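Notes on Setting Out the Front Room for Meals

Regular readers will recall that the matter of where the household should eat has been left open for longer than I would have liked. The dining table went to my cousin in the spring, and the front room has since been made to serve. The following is a record of present arrangements, set down chiefly so that visiting relatives may consult it before asking me.

The room is now furnished for meals with square folding tables, pink and orange in their marbling and edged in red. They are put up before each meal and taken down after it. Stainless steel remains the standard for plates and bowls. The matter of the china has been considered and deferred. 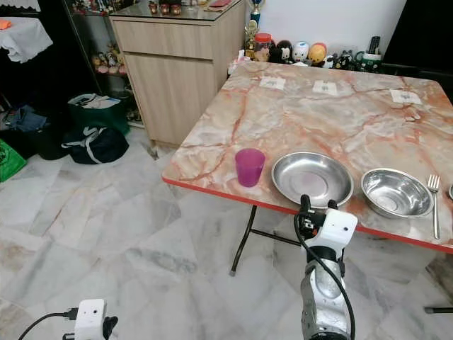
Uter, April

The setting of a place begins at the near edge of the table. A plate goes down first, then the bowl, and the fork is laid with its tines pointing away from the diner. The plastic cup stands at the other end of the row. I am aware that this does not follow the order given in the older household manuals, and I have had letters on the subject.

Small paper labels have been fixed along the back of the tables. They stay where they are. Guests are asked not to pick at them during conversation, a habit to which my brother-in-law is particularly prone.

The cabinet behind is to be kept for display and for small jars. The trophy will not be moved to make room for serving dishes, however large the party.

On the subject of floors, I must be firm. Marble is handsome and it is unforgiving. The crazy paving requires a different approach from the square tiles, for the joints run in every direction and crumbs settle in them. It should be swept with the soft brush and then wiped with plain water. Vinegar is not permitted. Chairs and stools must be lifted when they are moved, and any leg that has lost its rubber foot is to be reported to me before the seat is used again.
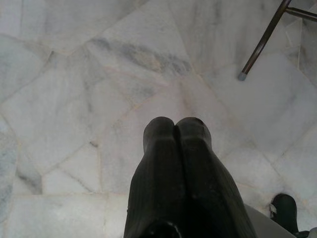
Latrice Fitzsimmons wrote in to say that she has swept crazy paving for 40 years and regards the soft brush as a waste of an afternoon. She recommends a damp cloth wrapped over a broom head, drawn towards the door, and adds that anyone who puts vinegar near marble deserves the dull patches that follow.

I have adopted the damp cloth on a trial basis. The position on vinegar is unchanged.

For larger meals two tables are placed side by side. It was my original intention that they should meet exactly, and I spent the better part of a morning on the question. A narrow gap remains. It has been accepted, on the understanding that spoons are kept well away from it.

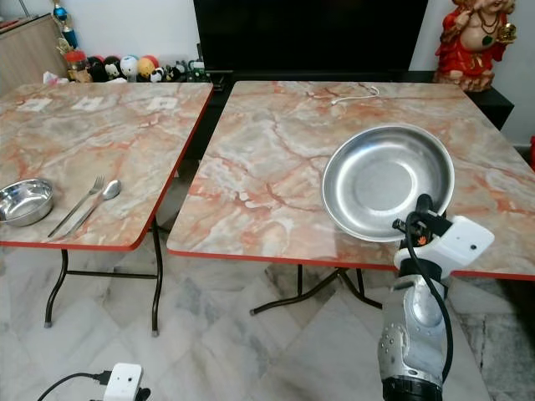 The second table was bought from Pugh in the same pattern as the first, after an unsuccessful enquiry at Fandia, where only plain tops were offered. Cutlery is to be put out before the large plates, and used tissues are to go in the bin at the end of the meal. The television may remain in the room but is to be switched off while food is being served. An exception was made for the final in March and will not be made again.

There remains the question of bags. Shopping brought into the house tends to stop at the first convenient wall, and I include my own shopping in that remark. Paper carriers with rope handles are worth keeping and should be folded flat once emptied. Plastic bags are to be sorted the same evening. Emmett Benavides has offered me a set of hooks, and I have asked him for the measurements.
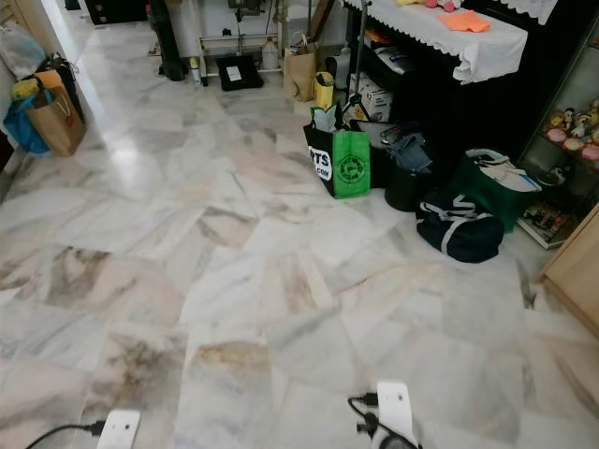 Until the hooks are up, bags may stand against the wall provided that the middle of the floor is left clear for carrying the tables through. Jugs and bottles should go back to the kitchen by nine in the evening. The next entry will deal with the storage of the tables themselves, which at present lean behind my bedroom door and fall over when it is opened quickly.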